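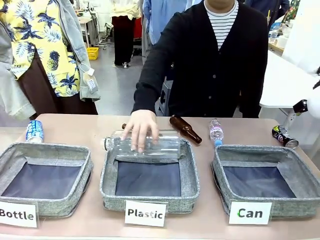
Sorting table with the Bottle, Plastic and Can bins, all three still empty.

February 2019

A good long afternoon on the sorting table, and I want to get it written up before I forget which version of the labels we settled on. Fadime did the cards again in large black letters on white, with the last letter of Bottle and the first of Can in green. Plastic has stayed plain black for now, as the green pen gave up on her. I rather like them as they are, but Réjean thinks they ought to match before we take the table out to the school, so I've said I'll have a go at it.

The grey fabric bins are a great improvement on the cardboard trays we had in January. They stand up by themselves, the padded rims are kind to the knuckles, and the dark lining doesn't show every drip. Keegan paid 40 for the lot out of the Flamlow money and the receipt is in the blue folder (receipt no. 3806, if Laurier asks, and he will).

We still haven't agreed about the word Bottle. To me it has always meant glass, and I'd never thought twice about it. Then Dale stood there with a clear plastic bottle and asked me, quite reasonably, which of the first two bins it belonged in, and I had to admit that a child of seven would ask the same. Fadime would like Glass on the card. Réjean would keep Bottle and put a little drawing underneath. My own vote has drifted over to Glass during the washing-up, but I'll leave it until everyone is in.

The items are set along the back edge of the bins, mixed up on purpose, so that the brown beer bottle isn't waiting behind its own bin. The small water bottle with the blue cap is a nice one to include – people do stop and wonder whether the cap goes in too. Our rule for the moment is cap on, label on, everything in Plastic. The crushed black can should stay in the set as well. It has a bit of an edge to it, so run a thumb round before it goes anywhere near children, and tape it if you're in doubt.

Still to do: a spare set of cards, something under the bins to stop them creeping forward when people reach across, and a proper rinse of the glass. Laurier has nearly 194 clean cans in the store cupboard from the Billano weekend, so please don't bring any more in, however tempting. Glass we could do with, brown or green, small sizes only.

The bins fold flat and live on the second shelf, cards inside the top one.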